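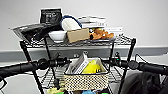 4 min read

Dong-geon Hwang has a rule book. Twelve pages, stapled, coffee on the back one. He wrote most of it himself for the handling floor at Anex, where two-armed machines pick household stuff off shelves and put it somewhere else, over and over. I wanted to know what's in it. He wanted to know if I'd be quick, he had a run at 3:00.

"People ask me for the standard," he says. "There are standards, sure, read them. They don't tell you what to do about the strap on a basket."

So his book does. Page one is about what happens before anyone touches a controller. Somebody walks around the shelf. Looks at it from the low side, looks at what hangs over the front edge. A plastic bag sticking out past the corner gets written down, or it gets pushed back in, and whichever it is has to be decided before the run starts. "You don't fix the shelf halfway. You fixed it halfway, you have a different shelf."

He's strict on this. Kind of cranky, to be fair. He once threw out 64 runs from a morning in January after an operator kept nudging a bowl between attempts. Meant well. All 64 went.

I asked about clutter. Wouldn't it be easier to start with a clean shelf, one object, lots of room?

"Easier, yes. Then you send it to a person's house." He shrugs. The rule at Anex is that the top shelf stays messy on purpose. Bowl, boxes, a stuffed animal lying on it's side, whatever. The arms have no business up there during a basket task and the book says so: anything above the working shelf is a no-contact zone. Touch it and the run gets a flag, even if nothing moved. Even if the basket came out fine.

"Especially if it came out fine," he says. "That's the one people want to keep."
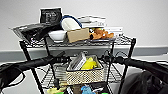 Arms either side of the basket, middle shelf.

Speed next. The book has two of them, travel and near. Near starts at 155 millimeters from the shelf edge and the operator is supposed to call it out loud. I heard that and figured it was a leftover from some older setup, but no, he added it last year. An operator who says "near" has looked. An operator who presses a button may have looked.

Cables get a whole page. Hwang says cables cause more stopped runs than the grippers do, and that every new person on the floor blames the gripper first. Rule is you move both arms through the full reach with nobody's hands near the shelf and watch the slack, start to finish. If a loop comes close to a post, re-route. If it comes close and you're not sure, re-route.

What about two arms on one object? That's where the arguing was. Ngô, the group that did the outside review, wanted one arm to lead and the other to hold back until it had a grip. Hwang's operators hated it, slow, the basket twists. They settled on something in the middle. Both arms can approach together, only one may close first, and the second has 6 seconds to close or everybody backs off and starts over. He's still not happy with the 6.

"I wanted four. We argued a long time about two seconds," he says, and laughs for the first time since I got there. 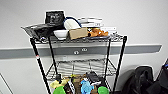

What goes in the log

Less than you'd think. The task, who ran it, what was on the shelf, every flag, and one sentence in plain words from the operator. That sentence is mandatory. Hwang reads all of them. Some are just "ok" and those get sent back.

The software side is Bevel, which stamps times and won't let you delete a run. You can mark it bad. Can't make it go away. He pushed for that and says a few people took it personally.

And the contents count as much as the basket does. If there's a yellow sponge in there at the start, the sponge is part of the task, and losing it on the way is a fail with its own code. Same for anything leaning up over the rim, a box, a book. The handle is the other thing. Straps flop. A gripper that goes for the rim can end up with strap in it too, so the wrist view has to be checked before the lift, every time, by a person.

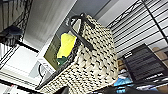 That check is the one operators skip when they're tired, and Hwang knows it. His answer was to cap a shift at 12 lifts before a break. Twelve, then you get up. The folks over at Jellell, who borrowed a copy of the book last spring, crossed that out and wrote in a timer instead. He thinks that's wrong but didn't fight it. Their floor, thier rules.

Does he worry the book gets too long? He says every page has something taken out to make room. The latest to go was a paragraph about footwear. I asked what was in it and he looked at the clock. 2:54.

"Closed toes," he said, already standing up.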